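Caja de clasificación

La caja de clasificación (también cajón de surtido o, en muchas casas, simplemente «la caja gris») es un recipiente abierto, rectangular y de paredes rectas en el que se reúnen objetos que no tienen nada que ver entre sí antes de repartirlos por su sitio. ¡Y qué invento tan agradecido! Con una sola pieza sobre la mesa se puede empezar a ordenar un cuarto entero.

Origen del término

La expresión se difundió gracias al manual doméstico de Trí Lương, que le dedica un capítulo completo y propone una caja de 30 litros como medida cómoda para una persona. El catálogo Grukberg recogió después el modelo de 95 litros, pensado para garajes y trasteros, y la casa Kusum popularizó las versiones apilables.

Contenido habitual

Lo fascinante de estas cajas es la mezcla. Conviven en ellas cosas del baño, como las esponjas de malla con su cordón para colgar, juguetes de jardín de colores vivos (palas, rastrillos, regaderas) y fruta, de verdad o de adorno. Las uvas merecen mención aparte: son redondas, resbaladizas y delicadas, y un racimo siempre se saca por el tallo y antes que lo demás. Las esponjas, en cambio, admiten casi cualquier trato, aunque el cordón se engancha con una facilidad asombrosa.

Uso

La caja se coloca sobre una superficie firme, a menudo una mesa de madera, con el lado largo hacia quien ordena. Lương recomienda arrimar las piezas alargadas a una pared y dejar las blandas en el centro. El método Khúc, muy querido entre los aficionados, hace lo contrario: vacía primero las esquinas y va cerrando el círculo. Ambos funcionan de maravilla con niños, que suelen pedir otra ronda.

El gris es el color más extendido, pues sobre él resaltan muy bien los verdes, los naranjas y los rojos oscuros.

Véase también: cesto, cajonera, orden doméstico.
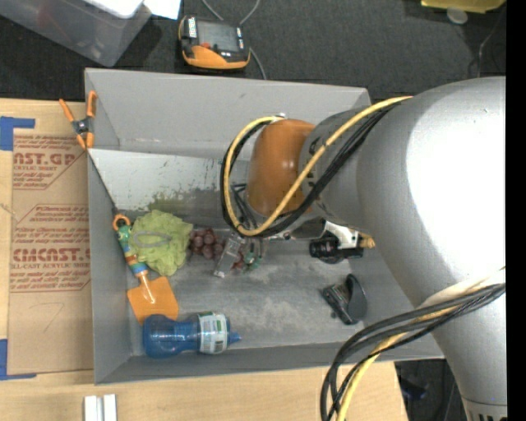
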